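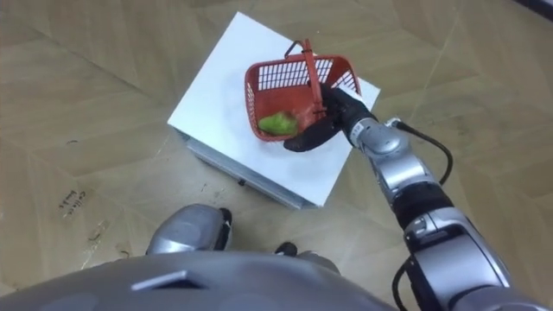
Handle grasps and the wrist force baseline

3rd September

The basket task in Dultivow has been on the old grasp planner since June. I moved it to the new one last week and lost most of a day to a problem that was in the controller.

The planner treats the red basket as two objects, a rim and a strap. The strap is thin and the grid walls let the white stand show through, so depth on the walls is poor. Basomex, our segmentation node, used to merge wall and stand into one blob and hand the planner a handle pose several centimeters low. I now mask on color first, fit the rim as a rectangle, and search for the strap only in the volume above it. That brought usable handle poses to 427 in the replay set, with 7 rejects. All 7 are cases where the arm hides the strap from the head camera.

The remaining failures looked like bad grasps. The fingers closed on the strap, the lift started, and the controller aborted at 108 ms with a force limit error. The logs showed the baseline for the wrist force estimate being taken before the approach, in a different arm posture. The gravity model is slightly off for the forearm, and the cable at the wrist adds a load that changes with its bend. Together they used up most of the margin before the basket left the stand.

Fix: zero the estimate at the pre-grasp pose, wait 200 ms, then close. The limit itself is unchanged. Contents are still unmodeled, so a single green item in one corner shifts the center of mass and the basket swings on the strap. I have a damping term for that in a branch called mansilla, untested on the real arm.

The replay tool needs a flag for the new baseline step. Old logs will load without it but the force plots will be offset.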